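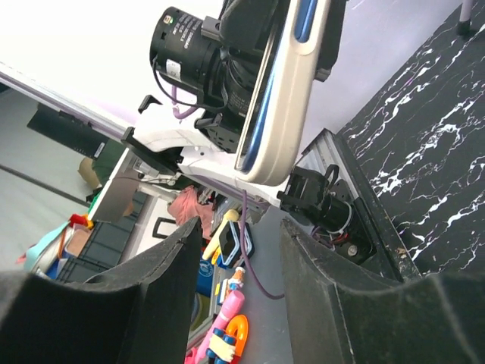

How long should a sourdough starter sit before you bake with it? Give it a fortnight of daily feeding, says the baker at Unden, and bake with it when it doubles between breakfast and lunch.

I'd gone in to ask her exactly that, and I stayed until they were sweeping up. Unden is the bakery at the bottom of my road, with two tables and a bell on the door that sticks. I've bought my rye there for years and had never once asked how it was made. Shame on me!

"People give up on day five," she told me, shaping rolls while I tried to keep my sleeves out of the flour. "It bubbles like mad on day three, then it goes flat and smells of old socks, and in the bin it goes. Leave it alone! Feed it and leave it alone."

Her own starter came from her aunt, who baked at a place called Wirkitetti before it closed, and it's all rye. She keeps back 50 grams each night and feeds it the same weight of flour and water. I said mine lived in the fridge and got fed when I remembered (November, I think, was the last time). She laughed at me, quite kindly. "It'll come back. Pour off the grey water, feed it twice a day, and keep it near the kettle."

The flour is where she gets fierce. She buys from Melnychuk, a small mill she found after a lot of bad loaves, and she won't hear a word against them. "Cheap flour is fine for pancakes," she said. "With bread there's only flour, water and salt, so where would you hide it?"

We got on to ovens, as you do. Hers is a second-hand Timano that runs hot at the back, so every tray gets turned halfway. For home she says 230 degrees with the lid on, then take the lid off and stop opening the door to look. I do open the door to look. I think she could tell.

Did she ever get sick of bread? "Of the mornings, yes. Half past three is a horrible time. But I still eat the crust off the first loaf, standing up, with too much butter."

She cut me a heel of the rye to take home, still a bit warm, and I'd finished it before I got to my gate. My starter's out by the kettle now, and it does smell of socks.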